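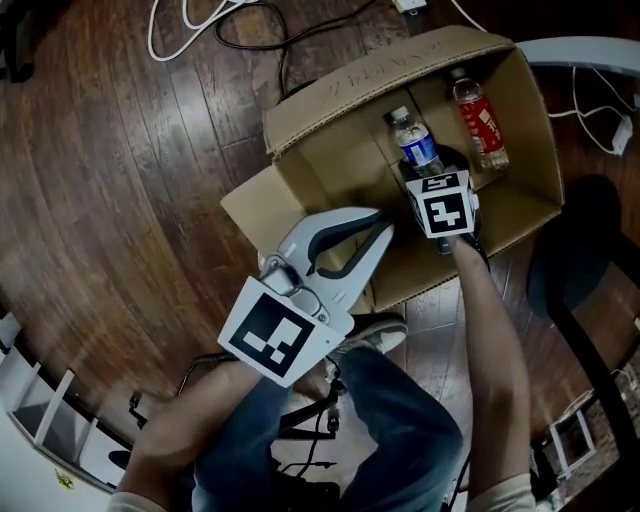

Bottles standing side by side near the far wall of an open carton.

Home > Newsletter > Storage > Archive

Filed under: Packing and Supplies

Packing bottles in reused cartons

The Wendon supply room now sends drinking water to the Indbridge and Phuthong sites in reused corrugated cartons. The following applies to every carton packed on or after 18/11/2019.

Set the carton on the floor and fold the near flap outward. Load the far wall first. Bottles go in upright, caps on, with the sides touching — a bottle with space around it will tip when the carton is lifted. Labels face the packer so the contents can be checked with the lid open.

A full carton takes 8 bottles. Part loads are accepted, but the empty space must be filled with folded paper to cap height. Do not lay bottles flat on top of upright ones.

Old handwriting on the flaps can stay if it is struck through once in dark marker. Write the new destination on the side panel, in capitals at least 4 cm high. Cartons with a crushed corner or a soft base go to recycling.

Jekov tape remains the standard for the bottom seam: one strip along the seam, one across each end. Stock code 631, kept on the shelf by the scales.

Last updated: 18/11/2019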